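Elsa Partanen does not like the word "training". "It makes people think of dogs," she says. "We collect examples. Whether anything learns from them is a separate question, and I'd like to see it asked more often."

She runs the collection room at Memlow, on the Flinditside estate, where two people in shifts steer pairs of robot arms through small household jobs. The target for each job is 1000 recorded attempts. I asked where that number came from. "Somebody wrote it on a plan in June," she says. "I've never been shown the sum behind it."
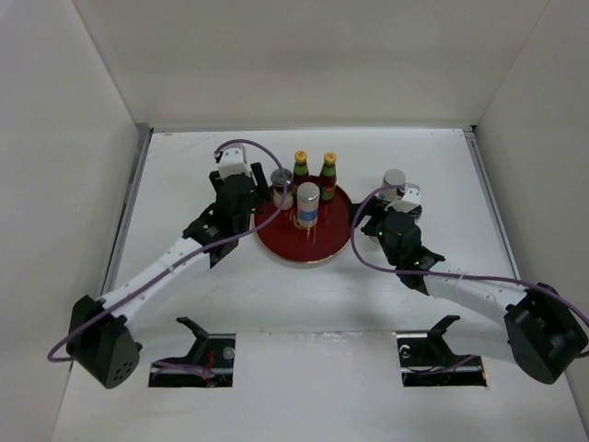

My own doubt is about variety. A system shown the same table a thousand times may know that table and very little else, and the white walls and even light at Memlow are a long way from any kitchen I have cooked in. Partanen half agrees. Four things on a round red tray, among them a can and a small glass jar, with a gripper on either side, is to her mind a fair start and a poor place to stop. "Clear glass is a nuisance for cameras, so I want it in there. But I also want it dirty, and in bad light, and behind the cereal."

She throws out nearly 15 attempts in every hundred, mostly for hesitation by the person steering. Lindqvist, the firm paying for the work, would prefer her to keep them. She thinks that is greedy. I'm less sure, as people hesitate in real kitchens too.

The next batch goes to a second site at Kestside, with different tables. Will the arms cope there? "Ask me after we've tried it," she says. "Anyone who tells you now is selling something."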